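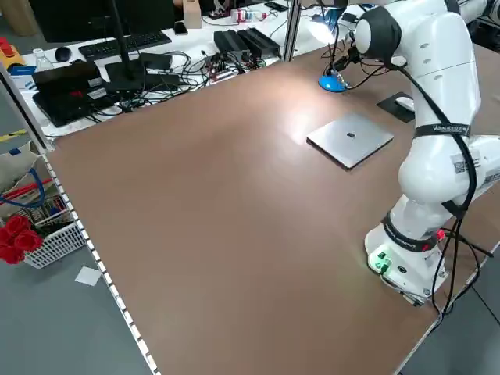

Skirnine Desk Lamp, Blue
Item 2872
By the Tilarside equipment desk
Updated in April
207 shares

We've wanted a proper little desk lamp in the Tilarside catalog for ages, and the Skirnine is the one we kept going back to. It's bright blue, it has a round domed base and a bell-shaped shade to match, and a thin black neck runs between the two. The neck is flexible, so there are no springs to tighten and no knobs to lose. You take hold of the shade, bend it where you want it, and get on with your work.

The light is a clean white at 800 lumens, which is plenty for reading, sorting small parts or filling out a form late in the day. With the shade low you get a strong pool of light right where you're looking. Lift it and the pool spreads out and softens. We love it over a brown or other dark tabletop, where a weaker lamp can leave everything looking muddy.

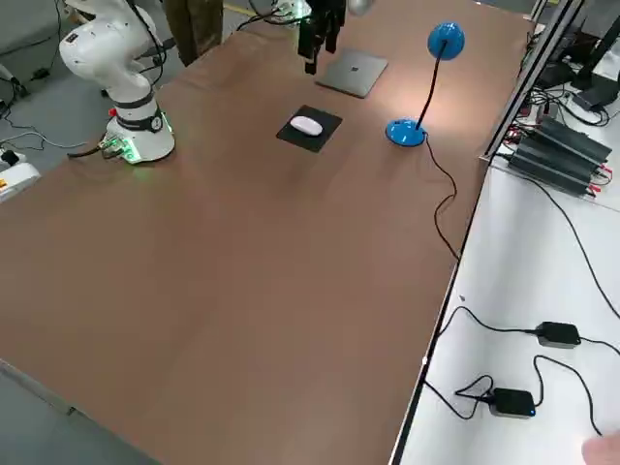
The base is small enough to share a table with a laptop and a mouse pad, and that's how most people will use it. Our favorite layout is laptop in the middle, pad next to it and the lamp off to one side, with the shade turned away from your face. If your laptop has a shiny lid or screen, try moving the lamp a few inches before you start bending the neck. A small shift often gets rid of a reflection.

Oh, and the color! The Skirnine also comes in gray, and the gray is perfectly nice, but the blue cheers up a plain work table like nothing else we carry. It's glossy and wipes clean with a soft dry cloth. Please skip the spray cleaners, especially near the switch.

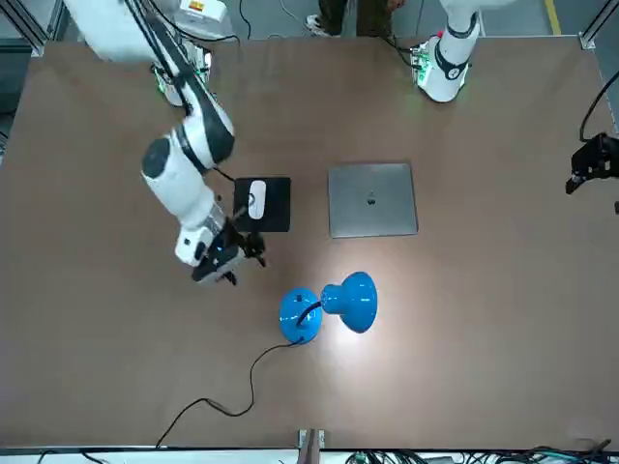 The cord is thin and black and comes out at the base. It's 95 inches long, so on a large table you can stand the lamp well away from the edge and still reach an outlet. Leave some slack in it. If you move your lamp around a lot during the day, a couple of stick-on cord clips along the edge will keep the line tidy, and the ones in the Tapia desk set fit it well.

Setup takes a minute. Stand the base on a flat surface, straighten the neck, plug in, switch on. The neck is a little stiff out of the box and loosens up over the first week or so. Bend it in a wide curve and it will hold its position nicely; a sharp kink close to the base is hard on it.
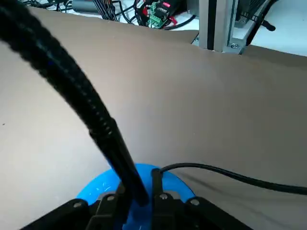
Good to know before you order:

Color: blue or gray
Light: white, 800 lumens
Cord: 95 inches, black
Neck: flexible, black
Bulb: included, replaceable
Indoor use only

The Sturnine clamp doesn't fit this model. It's made for lamps with a straight post, and we've had a few questions about it. A replacement shade is in the works for both colors, and we'll add it to this page as soon as it's in stock.

14 comments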